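Florero publishes the upkeep routine for its two-armed cell, cable slack included

FARQUHARSON, November 2025. Florero, the service firm that looks after tabletop robot cells for people who would like them to keep working, today released the full maintenance routine for its own two-armed bench cell. The routine runs to 17 pages. The previous version ran to 80, and internal surveys suggested that its chief use was to raise a monitor.

The cell, known in the office as Bivatance, has completed 858 logged hours on its present pair of grippers. In that time it has been stopped for repairs more often than Florero's sales staff would like printed, and nearly every stop came down to a cable, a screw or a person who was sure the screw was fine.

"We had a beautiful manual and nobody could find the page on screws," said Fiona Purves, head of field service at Florero. "It was in an appendix. The appendix had its own appendix. I wrote part of it and I couldn't find it either."

The new routine starts at the wrist. Each gripper is carried on a white mounting plate, and the technician checks the plate's screws by hand with the arm powered down, before anything else is touched. Fingers come next. The serrated faces are brushed clean along the grooves, then compared with an unused pair kept in a drawer. If the teeth look rounded, both fingers are replaced together. Replacing one is permitted only to staff who enjoy doing the job twice.

Cables get a section of their own, and a long one. They run outside the arms, where they can be seen, reached and, on a bad day, caught. The technician moves each arm slowly through its full reach and watches the loop at the wrist. A loop that goes tight at full stretch is too short. A loop that sweeps the table is too long, and will sooner or later take something with it.

After any work on a wrist, the right gripper is brought back to a clear plastic box with its fingers open, and its height is checked by eye from the side and from above. Clear plastic was chosen by Rasmus Strazds, who runs the bench and is not known for making things easy.

"If you set up on a bright red block, everything looks wonderful until a customer hands you something see-through," said Strazds. "So we start with the thing that causes arguments."

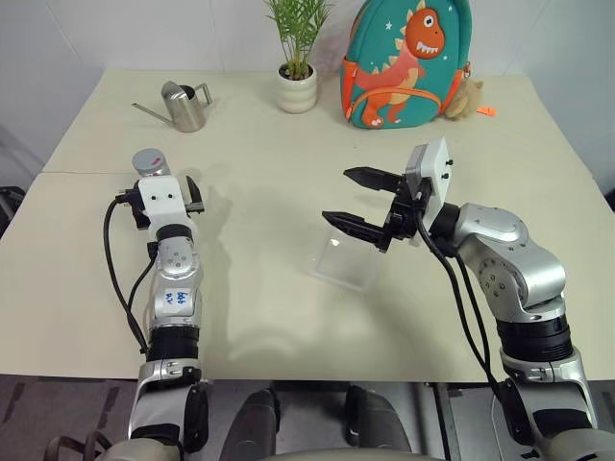
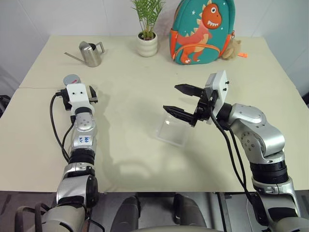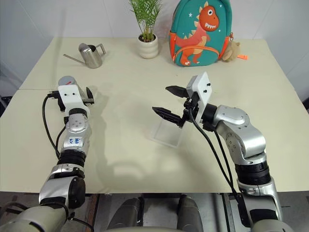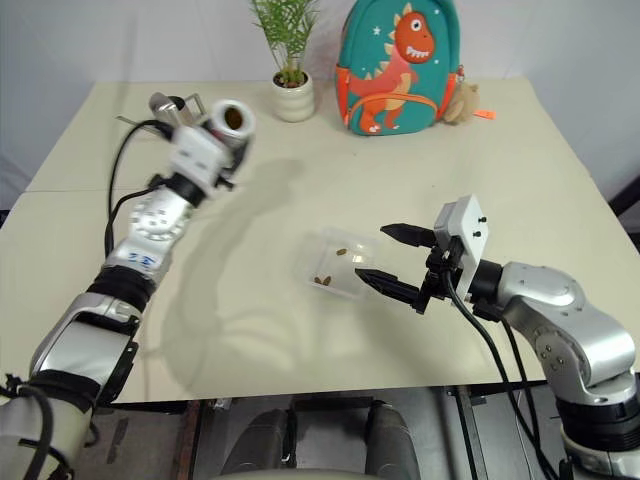 The Bivatance cell at Florero, with the right gripper open near a piece of clear plastic. In the last picture the tray holds three small brown items.

The routine also covers the back of the table. Earlier drafts called for a bare bench. The published version allows ordinary objects to stay along the rear edge, provided they are out of the arms' path and are put back in the same places after cleaning. Davina Menzies, who edited the document, says the potted plant survived four rounds of review and the dinosaur backpack survived five.

"I was asked to justify the dinosaur in writing," said Menzies. "I declined, and the document is shorter for it."

Handwritten labels on the arms have also been given official standing. Florero had planned to replace them with printed tags, and spent part of the spring choosing a typeface. Technicians went on reading the pen. The routine now asks only that a label be legible to somebody other than its author, a standard that Sirkka Saarinen, the firm's quality lead, describes as "ambitious, but we have to aim at something."

Saarinen's own contribution is the handover sheet. It has space for the work done, the parts changed and the initials of the person who last moved the table. The table is two surfaces set edge to edge, and a shift at the seam is enough to send the setup back to its first page. The sheet is signed at 4 p.m., before people start looking for their coats.

Customers with a service contract will receive the routine with their next visit. Others may request a copy from the Farquharson office. Ingeborg Meinecke, who handles those requests, asks that they state the gripper model and the date of the last screw check, and adds that "a while ago" will be entered as "never."

About Florero
Florero sets up, services and repairs small robot cells from its workshop in Farquharson. It also sells Anov cable clips, which it recommends, as one would expect.

Press contact
Ingeborg Meinecke, Florero press desk, Farquharson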